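Quick update on the Stemwood letters

Sorry this one is short, on deadline for the December mailing. For those who missed it – the flyers calling for the prayer room on Pevier Street to be closed went to 232 households, some of them on our own block. No name on them, no return address. The line about the town being "lost by 2050" is the one people keep quoting to me.

Tymofii Karpenko brought copies to the town council and asked for 2 minutes. Got them. Said his own kids had read the thing before he did. Council took no vote but agreed to put out a statement, wording still being worked on. 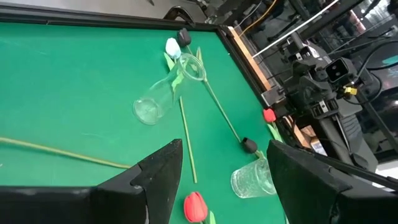
Tulip heads on green felt.

Since then around 30 of you have wrote in. Most supportive, a few not, and we'll print both kinds so long as they're signed. Jolis Bakery has put a welcome sign in the window, and the Ayele Center is opening its hall for an evening meal, neighbors of any faith or none. Doors at 6, bring a dish if you can.

If you got a flyer, please keep it – envelope too. Drop it at the front desk or send us a scan. More next issue, including teh council statement if it's out.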